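Wrist rigs, round two: Fomow vs. Szalai

5 December 2019

So I finally got both sets on the bench in the same week, and a bunch of you asked me to write it up, so I'm writing it up before I forget everything.

Quick recap if you missed the February post. We want hand motion data for the little two-arm setup, and I was driving the arms with joysticks, which was slow and made me grumpy. I got maybe 19 usable runs out of a whole Saturday and half of those were me fumbling the same cup. The plan since then has been to skip the arms while recording. You strap a camera and some printed markers to each wrist, do the chore with your own hands, and let the software work out where everything went.

The Szalai kit came first. It's the pricey one (200 dollars for the pair, without cameras!) and it is really nicely made. It closes with a ratchet, like a ski boot, and it does not budge. I loved it for the first ten minutes. Then I tried to turn a doorknob and the hard edge dug right into the bone on the side of my wrist, and I spent the rest of the afternoon shoving bits of foam under it. If your wrists are thicker than mine you may never notice.

The Fomow one is just a set of files you print yourself, plus straps and a handful of bolts. First print took all night and the camera mount snapped when I overtightened it, so, my fault. Second print I went up to 42 percent infill and it's been fine. It looks clunky next to the other one, I won't lie, but you can undo the straps with your teeth. You learn to care about this once you're wearing one on each arm and your nose itches.

Tracking is where I expected the Szalai to run away with it, and it didn't. On the big slow stuff, moving boxes, opening drawers, they were even. On small stuff I had more dropouts with the Szalai, mostly on the left. I think the markers sit too flat on the wrist and get lost as soon as you reach away from yourself. The Fomow holds some of them out on the camera module, so there's usually at least one square facing somewhere useful. Smaller markers should be worse on paper, and yet my logs say otherwise. Go figure.

The controller side is the same for both, a Drivier board that takes the two camera feeds and stamps the time on them. It works, but the connector is awful. I've reseated it so many times that I finally put a dab of hot glue on it, which I'll regret later. Also, if you update the firmware, write down your settings first. Mine went back to default and I recorded 27 clips with the left and right feeds swapped before I caught on. They can probably be saved with a script. I haven't had the heart to try.

For the test chores I wanted things a gripper is bad at. Cups and blocks are too easy. So I've been doing cloth, tape, zip bags, and a lot of paper, in and out of the shelf, squaring it up, putting it back.
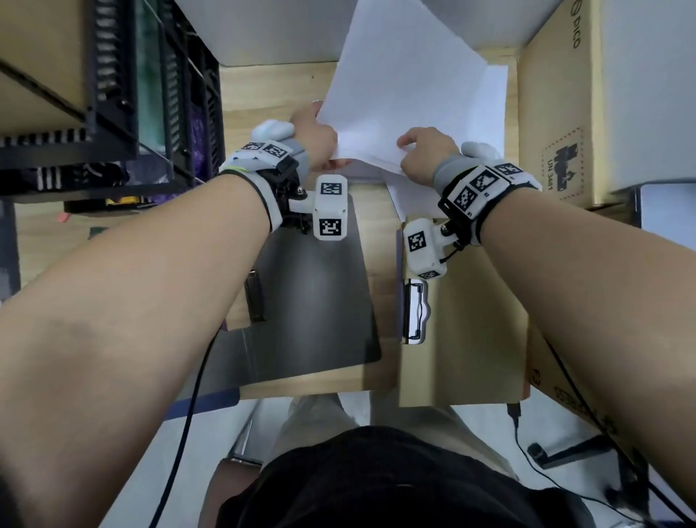

Paper is hard because your fingers do so much that the wrist never shows. You slide one sheet against another with a fingertip and the rig barely moves, and then the replay on the arms looks like somebody patting a pillow. I had to teach myself to do it with bigger, dumber motions, more of a pinch and lift, closer to what two parallel jaws could copy. It feels silly at first and then you catch yourself doing it at the kitchen counter.

The padded fingers I made in the summer do okay with a thick stack. With one or two sheets they just push. A reader from the Trernulbridge meetup suggested a strip of bike inner tube on one side only, and I'm going to cut some this weekend.

For now I'm sticking with the Fomow and selling the Szalai pair, foam bits included, if anyone wants them. Cables are next on the list. I've tried running them down the sleeve and taping them at the elbow, and both are annoying. If you've got a way of doing it that survives a t-shirt, leave it in the comments, please!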